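From: Raed Karaki
To: Sasgate owners list
Date: August 28, 2024
Subject: Re: Re: Next Multetti wagon, what we know so far

Su-bin Bang wrote:

> Two dealers have now told me the new Multetti wagon is coming with
> a plug-in drivetrain, 59 miles on the battery, and that the whole
> body is going to aluminum. D'Amico is supposed to be doing the
> interior. Curb weight down 100 pounds even with the battery in it.
> Order books open before the end of the month. I'm seriously
> thinking of selling mine now while the price holds up.

Su-bin, please don't sell your car over this.

I've been on this list long enough to remember the last time dealers knew everything. That one was going to have air suspension and a manual gearbox on every trim. What showed up had neither, and the people who had sold early spent a winter driving rentals.

Take the weight first. A battery good for 59 miles is heavy, and so is the motor, the charger and the extra cooling. Aluminum doors and a hood get some of that back. To come out 100 pounds lighter than the current car they'd have to redo the floor and the rear structure as well, and that means a new platform. Have you seen one spy shot of a new platform? All I've seen are pictures of the current wagon with black tape over the taillights.

The D'Amico part I might believe, but only because they already do the seats. "Doing the interior" could mean a different stitch on the headrests.

As for order books opening this month, it's the 28th. My dealer in Drilport hasn't got a price sheet, a brochure or a color chart. He did offer to take a deposit, and I notice he didn't say what for.

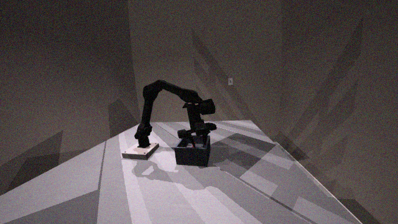

Then there's cargo room, and it's the reason I bought a wagon in the first place. The current one is listed at 1055 liters to the window line with the seats up (the overseas brochure has it in liters, don't ask me to convert). Put a battery under that floor and something has to give. Either the spare goes, or the floor comes up, or the fuel tank shrinks. The dealers never mention that one. If either of yours did, I'd like to hear what he said.

I could be wrong about the plug-in. They need one – everybody else has one by now – and I'd expect it sooner or later. But two salesmen repeating the same numbers is one rumor, and I'd bet they both read it on the same website.

Keep the car, do the timing belt, and ask again when there's a window sticker to look at. Also, did you ever sort out that rattle from the tailgate? Mine has started doing it too, only over speed bumps, and the shop says they can't hear it.

Raed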